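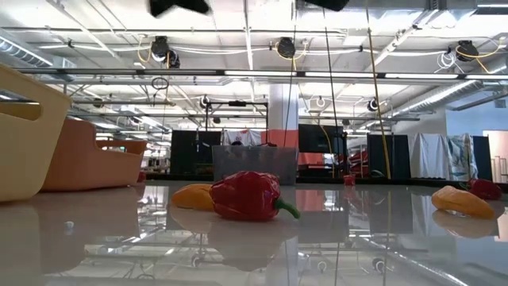 Leonilde Coelho: I started at Rebelo as a casual over one January and thought I'd be gone by the time the stone fruit finished. I'm still here. I didn't know a thing about produce when I walked in. If you can get up early and you like talking to people, put your name down.

Produce Assistants (two positions), Rebelo Fruit and Vegetables, Fodmont

Rebelo is a family-run greengrocer on the main street of Fodmont. We sell fruit, vegetables, herbs, eggs and a small range of dry goods. We buy from more than 20 growers, most of them within driving distance, and top up from the wholesale market when something is short. We also pack boxes for home delivery and supply several cafes and a childcare centre.

We are looking for two people to join the shop. One position is full-time at 38 hours a week. The other is part-time, with hours to be agreed, and would suit someone studying or someone with school-age kids. Please say in your application which one you want, or that you'd take either.

What the work is

The day starts before the shop opens. Deliveries come in through the back lane and have to be checked against the order, weighed where needed, and put away. Anything that has arrived in poor condition gets set aside and written in the returns book, with the grower's name and what was wrong. We ask people to be fair about this. A capsicum with a mark on the skin is still a good capsicum and goes out on the shelf. A soft one goes in the seconds tub, and a mouldy one goes to compost.

After that the displays are built. We don't do pyramids. Stock is rotated so the older produce is at the front and on top, heavy things sit low, and leafy things go in the misted cabinet. Price tickets are written by hand, so clear handwriting helps.

Once the doors open you will be on the floor and on the register in turns. Customers ask a lot of questions: which pears are ready today, whether the beans are stringy, what to do with a celeriac. You'll learn most of the answers in the first few weeks. When you don't know, say so and ask one of us.

The afternoon is mostly home delivery boxes. Orders come through Amix, our ordering system, and print out as packing slips. You pack to the slip, choose a sensible substitute if something has run out, and note the change so the customer isn't charged for what they didn't get. The driver leaves from the back lane and does Fodmont first, then Hevach.

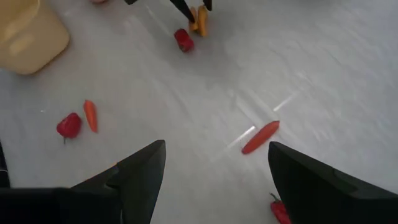 Red, orange and yellow.

What we need from you

You must be able to lift and carry full produce crates on and off through a shift. We have trolleys and a pallet jack and we expect you to use them, but there is no way of doing this job without some lifting. You'll be on your feet most of the day and in and out of the coolroom.

You need to be reliable in the mornings. Buses from Hevach don't run early enough for the opening shift, so if you live out that way you'll need a car, a bike or a lift. There is parking behind the shop for staff.

You need enough maths to weigh, price and give change, and enough English to read an order and talk to customers. Other languages are very welcome. Many of our older customers prefer Portuguese or Italian, and we've had staff over the years who could manage both.

You need the right to work in Australia. We can't sponsor visas.

Shop experience is useful but not required. We would sooner train someone who is careful and polite than take someone with years on a register who throws the peaches around. Please don't leave things off your application because you think they don't count. Working on a farm, in a kitchen, in a school canteen or at a market stall all counts, and so does looking after a veggie patch.

A manual driver's licence would be handy for covering the delivery run when our driver is away. It isn't a condition of the job.
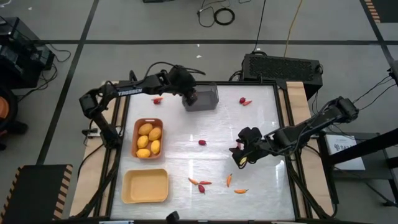 HOURS, PAY AND CONDITIONS

Both positions are paid at the award rate, with weekend and public holiday penalties. Super is paid on top. We pay weekly into your bank account and you'll get a proper payslip.

The full-time roster is set a month ahead. It includes one weekend day most weeks, and we try to give two days off in a row. Swaps are fine if you arrange them between yourselves and write them on the roster in the kitchen. The part-time roster is more flexible, but we would need a firm yes to at least one opening shift a week.

There is a probation period of 3 months. During that time you'll work alongside someone at each job until you are comfortable with it. We sit down with you halfway through and again at the end.

Staff get a discount on everything in the shop and can take home from the seconds tub at closing. Aprons and gloves are supplied. You need to bring your own closed shoes with a decent grip - the floor out the back gets hosed every day. A warm layer for the coolroom is a good idea as well, even in summer.

Annual leave can be taken at any time of year except the weeks leading up to Christmas, when we need everyone. If you already have a trip booked, tell us at the interview and we'll work around it where we can.

The team

You would report to Natália Henriques, who manages the shop and does the buying. Leonilde looks after home delivery and will train you on the packing side. There are also casuals on the weekend, most of them high school students, and the full-timer will be expected to help show them what to do.

We are a small shop and everybody does a share of the dull jobs. That means sweeping up onion skins, flattening cartons, wiping down the scales and cleaning the drain in the prep area. There's a list on the coolroom door and it rotates.
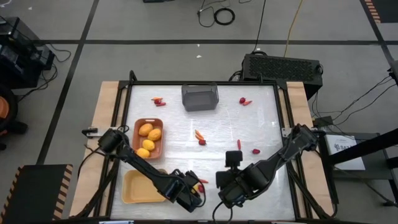
How to apply

Write us a short letter, a page at most, and attach a resume if you have one. Tell us:

- which position you're interested in
- what days and mornings you can't work
- any work you've done before, paid or unpaid
- the name and phone number of one person we can ring about you
- when you could start

Drop it in at the counter in an envelope marked for Natália, or email it through the contact page on our website. If you're dropping it in, please come in the afternoon, as mornings are busy and she is often out at the growers.

Applications close on June 27, 2018. We'll ring everyone who applies, including the people we aren't able to interview. Interviews will be held at the shop the week after and will be fairly informal. Wear something you don't mind getting dirty because we'll walk you through the back and ask you to pack a box from a slip. You will be paid for that time.

If you have a disability or an injury and want to know whether the work could be adjusted for you, please ring and ask before you rule yourself out. The packing bench can be done sitting down and we have split jobs up before.

Questions about the part-time hours or about the delivery side can go to Leonilde. Anything else, ask for Natália. If you get the answering machine, leave your number slowly and one of us will call you back after closing.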